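机械臂端锅这件事，你们内部的操作规矩是怎么写的？

Irkel 互助社区 › 机器人与自动化 › 安全与规范
标签：协作机械臂 厨房 夹爪 风险评估 操作规程

Mwanaisha Mussa
发表于三月

各位好，第一次在这个版发帖，写得啰嗦请多包涵。

我在一个小团队里，做的事情是让机械臂在普通家用厨房里干点家务活，现在主攻灶台：把锅拿起来、挪到另一个灶头、放回台面，就这些。听着简单对吧，我刚来的时候也这么觉得。机械臂是一台轻型的协作臂，末端是两指夹爪，腕部有个小相机。人用手柄遥操作做示范，之后模型自己跑，旁边一直有人看着。

我的问题和算法没关系，是规矩的问题。上个月我们要搬进一间新的实验厨房，对方（Saarinen 那栋楼的物业和安全负责人）要我们交一份书面的操作规程才肯给钥匙。我从网上找了一份工业机械臂的模板，改了改交上去，结果被退回来了，批注写得特别客气但是意思很明白：这份东西里从头到尾都没有出现“锅”这个字。

……好吧，她说得对。我那份模板里写了围栏、写了示教器、写了挂牌上锁，就是没写灶台热不热谁来确认，没写锅柄应该怎么夹，也没写锅里能不能有水。我重新写的时候才发现，我们几个人平时的做法根本不一样。我自己一直是开工前伸手在灶头上面悬空试一下温度，我同事是看旋钮是不是在关的位置，另一个同事什么都不看，他说反正我们从来不开火。可是灶是通电的呀，旋钮蹭一下就能转过去。

具体想请教这么几件事：

一是空锅和有东西的锅要不要分开写规程。我们目前基本上只做空锅，但是项目后面肯定要加水。最多打算加 500 毫升。

二是锅柄夹哪里算“合格”。我们现在写的是“夹持稳固”，我自己看了都心虚，这四个字没法检查。

三是急停。说起来有点丢人，我们的急停按下去以后夹爪会不会松，团队里三个人给了我三种说法。

四是标准到底看哪一份。我翻到 ISO 10218，又翻到 ISO/TS 15066，又有人叫我看 ISO 13482，越翻越晕。我们既不是工厂，也不卖服务机器人，就是个做研究的小组。

我不太需要那种“安全第一”的回答，更想知道你们墙上贴的那张纸上写了什么。有实际条款的话求贴！长一点没关系，我慢慢看。

先谢谢大家！

补充一下设备情况，有人私信问我：灶是嵌在台面上的线圈式电灶，黑色面板。锅是从超市买的各种不锈钢锅、不粘锅，柄有塑料的有金属的。臂的控制器是 Tredlow 的，夹爪指头是自己打印之后又改过的，所以厂家手册里的夹持数据基本用不上。

Niilo Riihimäki
回复了此帖

你这个帖子我看完差点以为是我自己写的，哈哈。我们组也是从“抓方块”搬到“抓锅”的，也是被人退回来过规程，退了两次。我现在负责维护我们那份文件，从头说说吧，可能会有点长，你挑着看。

先回你最后一个问题，因为这个不弄清楚后面都是乱的。我的做法是先别管哪份标准“适用”，先拿 ISO 12100 的思路做一遍风险评估。这个思路很朴素：列出危险在哪，谁会碰到，会多严重，多容易发生，然后先想能不能从设计上去掉，去不掉再加防护，最后才轮到写告示、发手套。很多人（包括当年的我）一上来就写告示，顺序整个是倒的。10218 是讲工业机器人和集成的，15066 是讲人和协作机械臂接触时力和压力怎么考虑的，13482 讲的是个人护理类的服务机器人。你们是研究用途，严格说哪个都不是给你们量身写的，但是 15066 那一套关于接触的想法很值得借。要注意版本，10218 近年改过版，去看你们图书馆能借到的最新那份，别看网上流传的老扫描件。最后到底按哪份来，得你们机构的安全部门拍板，我一个论坛网友说了不算。

还有一点，15066 讲的是人被机械臂碰到会怎样，它管不到臂手里拿着一口热锅的情况。协作臂本身再软，手里端着一锅开水就一点也不“协作”了。负载和工具要一起算进风险评估，这句话我们是加粗贴在墙上的。烫伤的部分可以去看 ISO 13732-1，讲接触热表面的，里面会按材料和接触时间来分，金属和塑料差别很大。我第一次看的时候才知道同样的温度摸金属锅沿和摸塑料柄完全是两回事（好像是常识，但是写到规程里的时候我真没想到要分开写）。

再说空锅和有东西的锅。要分开，一定要分开。我们分成了三级：

空锅冷灶。允许模型自己跑，一名看护人员在场就行，手放在急停旁边。
冷水冷灶。允许自己跑，但是速度上限降一档，灶台断电，地上铺吸水垫。
任何加热状态。只允许遥操作，两个人在场，其中一个人什么都不干就盯着。

换级的时候要在白板上把级别改掉，改的人签个名字。很土，但是很好用。以前有人上午做完冷水，下午另一组来了，以为还是空锅级别，程序按空锅的速度起来，水洒了一台面。没人受伤，就是擦了好久，电气的同事脸色不太好看。

你说的 500 毫升，我建议别写“最多 500 毫升”，要写“用带刻度的量杯量取，倒入后由第二人确认”。上限写了没人量等于没写。而且要写的是整体重量，连锅带水带夹爪一起。我们有一口厚底的锅，加上水和夹爪是 2470 克，臂的额定负载看着还有余量，但锅是悬在夹爪外面的，力臂长，腕关节实际承受的扭矩比你想的大得多。额定负载那个数字一般是有前提的，重心离法兰多远，手册里有张曲线图，去对那张图，光看封面上那个数不行。

然后是锅柄，这个我有很多话要说。

长柄锅最坑的地方在于重心全在锅体那边，柄只是一根杠杆。夹得离锅体越远，夹爪要顶住的力矩就越大，两片指头又只有那么一小块接触面，锅就会绕着夹持点往下栽。空锅的时候你觉得挺稳，手指头再轻轻按一下锅沿，哎，转了。所以“夹持稳固”确实没法检查，你的心虚是对的。我们把它拆成了看得见的几条，看护人员看一眼腕部相机的画面就能判断。

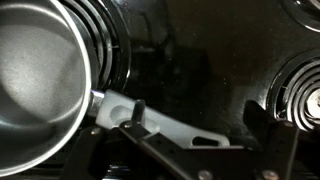 夹爪夹在长柄中段，浅色手柄靠锅体一侧有凹槽，末端有挂孔，锅是空的。

像这种柄，我们会要求看清楚三个位置：柄和锅体之间那截金属连接件、中间这一段、末端的挂孔。金属连接件不许夹。它离锅近，力矩上是最划算的，所以每个新来的人（还有模型！）都想往那儿凑，但它又短又是金属的，热传得快，指头是打印件的话迟早变形。挂孔也不许夹，指头边缘容易卡进孔里，松开的时候带着锅一起走。能夹的就是中间，两片指头都要压在实心的地方。

凹槽也要单独说一下。很多塑料柄上有浅浅的椭圆形凹槽，人手握着舒服，夹爪夹着就不一定了。指头一半压在凹槽里一半压在外面，接触面就剩一条棱，受力不均匀。我们的条款是“指面不跨凹槽边缘，跨了就松开重夹”。一开始遥操作的同事嫌烦，后来自己也认了，夹在平的地方后面省心很多。

夹好之后有个“试提”：往上提一点点，锅底刚离开台面就停，停在那儿看，锅有没有转，柄在指头里有没有滑。没问题再继续。有问题就原地放回去，不许在半空调整。对，半空调整是我们明令禁止的，遥操作的人总觉得自己手感很好可以救回来，救回来的那几次大家都鼓掌，没救回来那次就不说了。

我把墙上贴的那张纸抄过来，你随便改：

灶台操作须知（空锅冷灶级）

1. 开工前断开灶台电源，用测温枪测每一个灶头，读数写在白板上。旋钮位置不作为依据。
2. 台面上只留本次要用的锅。抹布、塑料盖、刀具全部拿走。
3. 检查锅柄：有没有松动、裂纹、油。有油就洗，洗完擦干。
4. 检查指面和指头上的螺丝，松了就停工拧紧，拧完再做一次空夹。
5. 看护人站在臂的活动范围外面，急停在手边，别把急停放在灶台另一头。
6. 夹持位置：手柄中段实心处。金属连接件、挂孔、凹槽边缘不夹。
7. 试提，停住，看，再走。
8. 锅柄不朝向看护人，移动途中不从任何人手臂上方经过。
9. 放下之后等锅底完全着台面再松开，松开后先往后退再抬臂。
10. 锅掉了不要接。

第十条是后加的，你懂的。人的本能就是伸手去接，尤其是自家厨房练出来的反应。臂还在动的时候伸手进去是最危险的，一口空锅掉地上顶多吓一跳。新人培训的时候我们会故意让一口旧锅掉一次，让大家体会一下站着不动有多难。

第一条里测温枪也有个坑，亮面不锈钢发射率很低，红外枪打上去读数会偏低，打锅沿基本不准。我们测灶头用红外，测锅用贴的热电偶，或者在锅外壁贴一小块哑光的耐热胶带，打在胶带上。别省这块胶带。

急停的事情我知道得没有下面的人清楚，我只说我们的结果：我们的夹爪断电之后保持夹住，靠机械自锁，这个是专门选的。你们要自己去测，别问人，三个人给你三种说法的时候问第四个人只会有第四种说法。拿一口空锅，底下垫上泡沫，按急停，看。按完再恢复上电，再看一次！我们就是恢复的时候出过事，夹爪一上电先自己回零，也就是先张开。锅在半空，啪。后来规程里加了“急停后先用手托住锅或者垫好底，再恢复上电”，托锅这个动作只限空锅冷灶，别的级别一律先垫东西。

还有什么……哦对，记录。我们每次异常都记一行，日期、级别、夹的位置、发生了什么，就四栏。不要搞成十几栏的表格，十几栏没人填。到现在积了 254 行，翻一遍就能看出来问题都扎堆在哪儿，我们这边扎堆在放锅那一步，跟我最开始猜的完全不一样，我本来以为都在抓取。你们可以从第一天就开始记，不用等规程写完。

先写到这儿，我得去接孩子了，有问题下面接着问，我晚上会上来看。

 Mwanaisha Mussa 评论：
 天哪这也太详细了，谢谢谢谢！！第八条我完全没想到，我们现在锅柄朝向就是随机的，有时候正好冲着看护的人。今天下午就拿泡沫去测急停。另外想问一句，“松开后先往后退再抬臂”，这里往后是沿着柄的方向退吗？

 Niilo Riihimäki 评论：
 看你的指头是怎么进去的。从哪边进就从哪边原路出来，这么写可能更准确，我回头也把我们那张改了。要是上下夹的那种姿势，直接往上抬会把柄挑起来，锅就翘了，所以要先让下面那片指头完全离开柄的下方。

 Mwanaisha Mussa 评论：
 懂了。我们有过一次锅翘起来，当时还以为是模型的问题，哈哈哈。

Birutė Krūmiņa
回复了此帖

不用搞那么复杂吧。我们就三条：灶不通电，人不靠近，锅里不放东西。跑了很久没出过事。规程写长了没人看，写给物业看的和自己用的可以是两份。

标准的话随便引一个 12100 就行了，他们一般看到有编号就放行。

 Unnur Toft 评论：
 写两份这个我强烈反对。给物业看一份、自己用一份，等真的出了事，人家拿着交上去的那份来对，你们实际做的跟那份对不上，麻烦就大了。短可以，但是得是同一份。

 Birutė Krūmiņa 评论：
 行吧，我的意思是详细版和墙上的简版，表达得不好。简版从详细版里摘，内容是一样的。

 Graciela Toledo 评论：
 “随便引一个编号”也别吧……引了就意味着你声称按它做了。人家要是真问一句风险评估表在哪儿，拿不出来很尴尬。

Unnur Toft
回复了此帖

我来补急停那一块，我在 Brivoveo 做过几年现场集成，现在也在折腾厨房场景。Niilo 写的我基本都同意，有两个地方想多说几句，还有一个地方想唱点反调。

先说急停。你们三个人三种说法，很可能三个人都没错，说的是不同的停。标准里把停止分成几类：0 类是直接切断驱动的动力；1 类是先受控减速停下来，停稳之后再切动力；2 类是受控停下来以后动力一直保持。急停按钮按规定只能是 0 类或者 1 类，遥操作软件里那个“暂停”多半属于 2 类那种效果，动力还在。你同事里很可能有一个人平时用的是软件暂停，就告诉你“夹爪不会松，好好的”。软件暂停千万别当急停用，规程里这两个词要分开，我建议软件那个就叫“暂停”，红色蘑菇头那个才叫“急停”，口头喊的时候也要分开喊。

然后夹爪。臂停了不代表夹爪的行为你也知道，夹爪的供电有可能走的是另一路。走控制器末端接口的，急停之后可能断也可能不断，看配置；单独接了一个电源的，急停可能压根管不到它。你说指头是自己改过的，那我猜线也有可能动过？去把这根线从头到尾捋一遍，画张图，哪怕是手画的，贴在控制柜门里面。

测的时候别只测“按下去”这一下。我会测这几种情况：夹着空锅静止时按急停；夹着空锅慢速移动中按急停；急停复位重新上电；直接拔总电源；遥操作的通讯断开（拔网线）；保护性停止，就是臂自己检测到碰撞停下来的那种。每种情况写下夹爪保持还是松开，锅有没有转。最后那个特别容易漏，而它恰恰是平时最常发生的，锅底磕一下灶圈边缘就触发了。

说到这个，线圈灶的外圈是凸起来的，锅平移过去的时候很容易蹭上。放锅我会要求先到灶头正上方，再垂直往下，不许贴着面板滑过去。面板是光亮的黑色时还有另一个麻烦，反光，腕部相机看高度会不准，深度相机更是常常一片空洞。遥操作的人光看腕部画面也很难判断锅底离面板还有多远。我们后来给遥操作台加了一个侧面的固定机位，规程里写“放锅阶段看侧面画面，没有侧面画面不放锅”。

还有遥操作的人和看护的人之间怎么说话，这个好像没人提。我们固定了几个词：夹、提、走、放、松。操作的人每做一步之前喊出来，看护的人重复一遍，没重复就不动。头两天大家觉得像演小品，很不好意思，后来就习惯了。空锅冷灶、模型自己跑的时候可以不喊，遥操作加热的时候必须喊。

唱反调的是“有油就洗”那条。洗当然没错，但是我会更进一步，每口锅给个编号，做一张锅的清单：编号、柄的材质、空锅重量、允许夹的区段、能不能加热。不在清单上的锅不上灶。研究组最喜欢临时从家里带一口新锅来“试试泛化”，带来就直接上了，柄是空心的还是实心的都不知道。我见过塑料壳套在金属芯上的柄，看着挺结实，夹爪一用力壳就裂了。新锅先在桌面上夹一遍，离灶远远的，没问题再进清单。五分钟的事。

夹紧力也是一样的道理。别写“适当力度”，写夹爪设定值，每口锅一个，写在清单里。金属柄滑，塑料柄软，用同一个力总有一个不合适。如果夹爪没有力反馈，只能设电流，那就写电流，然后每次换了指头要重新标一遍。

关于标准我没什么可加的，Niilo 说的先做风险评估是对的路子。对你们那位安全负责人，我觉得最好用的办法是请她来现场看一次。真的，带她站在看护的位置上，从头走一遍流程，让她自己挑毛病。她能在批注里写出“没有锅字”这种话，说明她认真看了，这种人是帮手。我以前碰到过审规程只数页数的，那才叫头疼。

 Graciela Toledo 评论：
 插一句，通讯断开那项要连“延迟变大”一起测。完全断了大家都有处理，卡成一顿一顿的反而最危险，操作的人会不自觉地多推一点，网络一恢复臂就猛地追上去。我们设了超过门限直接停，恢复以后要人工确认才能继续，而且手柄要先回到中位。

 Unnur Toft 评论：
 对对对，这个必须有！我漏了。中位确认那个尤其重要。

 Niilo Riihimäki 评论：
 锅的清单我要抄走了。我们现在就是靠记忆，“那口蓝盖子的柄有点松”，这种。

Mwanaisha Mussa
楼主更新

回来报告一下进度，顺便给以后搜到这个帖子的人留个参考。

急停测了。结果是：按急停，夹爪保持；软件暂停，夹爪保持；拔总电源，夹爪慢慢松，锅先低头，过一会儿才掉到泡沫上；重新上电，夹爪张开，跟 Niilo 他们一样的毛病。所以我们三个人的三种说法还真的分别对应三种情况，大家看完测试都不吭声了。现在已经跟控制器那边商量把上电回零改成手动触发，没改好之前规程里写“上电前先垫泡沫”。

保护性停止那项还没测完，磕灶圈那种情况比较难稳定复现，我打算用一块木块代替，让锅底去碰木块。如果有人有更好的办法请告诉我。

线也捋了，夹爪果然是单独供电的，还是前年一个已经离开的同学接的，没有图。我手画了一张，很丑，但是贴上了。

锅的清单做了一半。称重的时候发现有两口长得一模一样的锅重量差不少，底的厚度不同，要不是称了根本不知道。编号我用耐热标签贴在锅身外侧，离夹持区远一点。

规程现在分两张：详细版和墙上的简版，简版每一条后面都标了详细版的条目号（谢谢 Birutė 和 Unnur 那段讨论，不然我可能真的会写成两份对不上的东西）。级别那部分照 Niilo 的三级来的，不过加热那级我暂时写的是“本厨房不允许”，等前面两级跑顺了再申请。安全负责人约了过来看一次，她回邮件挺快的，还问能不能自己按一下急停。

还有个没解决的小问题：不锈钢锅柄洗完以后擦干，夹上去还是比塑料柄滑，试提的时候偶尔会转一点点。我在指面上贴了一层硅胶垫，好了很多，但是贴的边角用一阵就翘。有没有人用过别的耐热又不那么容易翘边的东西？胶的牌子也行，求推荐。

 Graciela Toledo 评论：
 别靠胶，把硅胶垫做成一个套，从指尖套上去，根部用小压片加螺丝压住。翘边基本都是从指尖那头开始的，套上去就没有边了。换的时候整个拔下来，比撕胶省事太多。记得套上以后指头变厚，张开的最大宽度会变小，粗一点的柄要重新试一遍能不能进去。

 Mwanaisha Mussa 评论：
 套！好，我这周画一个出来试试，打印模具浇硅胶应该可以。

 Niilo Riihimäki 评论：
 画好了发上来呀，我也要。另外换了套以后夹紧力要重标，写进你那张清单里，别忘了。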